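Which slot for the graphics card?

Feven Weldu
Got an old desktop from my uncle, side panel off, want to put a second hand card in. Theres black slots, a long white one and a bright blue one. Does the colour matter or do they all work the same?

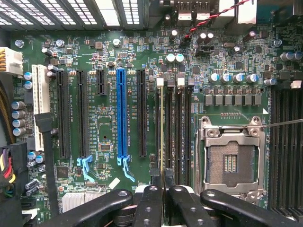 2 replies

Mota37
Blue one, the full-length x16. Light blue latch at the end of it — push that aside before you seat the card, and again when you take it out. White one is old PCI, leave it. Power off at the wall first, obviously.

Jolen
what Mota said. Look up the board manual tho, some long black slots are slower than they look. And check your power suply has the right plug for the card, mine didnt and I had to wait till October for a new one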